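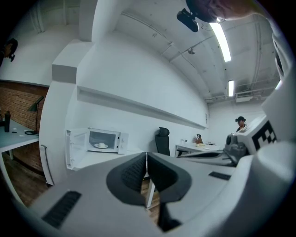
The microwave station, door open, with a plate and something bun-shaped waiting inside.

I've wanted to see one of these data rooms ever since a friend told me people get paid to put lunch in a microwave all day. So when Galano opened its doors for a visitor afternoon last Thursday, I signed up the same minute! There were 18 of us, we got stickers with our names on them, and then we were led down a very long hallway to a room with white walls, a brick wall at one side and a lot of going back and forth.

Our guide was Nhyira Frimpong, who runs the collection floor. I liked her right away (she talks fast and she lets you interrupt). Her team gathers examples for a learning system, and the way they do it is by hand. You hold a gripper with a camera on it, you do the chore, and the recording becomes one example. A kitchen task like the microwave one needs 200 good examples before her group will even try training on it. They had 825 in the bank across all their kitchen tasks when we came by, and she seemed pleased with that but also a little tired.

What surprised me was how fussy the whole thing is. I figured you'd just do it the same way over and over. Nope! She wants the plate in a different spot, the door opened a bit wider or a bit less, the chair shoved somewhere else. If every example looks alike, the system learns that one kitchen on that one day and falls apart when you move a cup. They have a sheet of changes taped up by the door and you cross one off each time.

Somebody in our group asked if the clutter was on purpose, the bottles and the plant and so on. Yes, mostly. Some of it is props and some of it is just people's stuff, and she said she stopped worrying about which.

The square black-and-white markers on the grippers help work out where each tool is, and the people doing the chores wear a camera on their heads as well, so there's a view from up high and one from the hand. Nhyira said new people always forget about the head one and look off at whoever is talking. I would do that. I'd do that every single time.

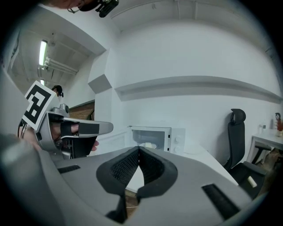 My turn

Yes, they let us try! I got the practice pair, one for each hand, and I was told to open the door, take out the plate and set it on the counter. Easy, right? I do it every morning.

It took me four tries to get the door. You can't feel anything through those fingers, so you end up squeezing way too hard and then the whole thing slides off. The plate was worse. I got it halfway out, panicked, and pushed it back in with the side of the gripper. Nhyira very kindly told me that one wouldn't be kept. A guy named Nijs from our group got his on the second go and was unbearable about it all through coffee.

The regulars do sets of 20 and then take a break, and after ten minutes my wrist told me why. Ask for the strap to be tightened before you start, by the way. Mine was loose and I spent half my energy just hanging on.

Afterward we sat in a side room and watched a few recordings played back slowly. They toss more than I expected. A hand in the way of the camera, a long pause, a dropped bun, out it goes. Dropping something and picking it up again neatly can stay in, though, and she likes having a few of those so the system sees how to recover.

Getting there: the Tatum bus stops at the corner, and you walk past the Tasport building to the side entrance. The front door is locked and the bell doesn't work. They're planning another afternoon in May, with a laundry task this time, and I've already put my name down.

We use cookies to remember your settings and count visits. By staying on this site you agree to our cookie policy. Accept | Manage settings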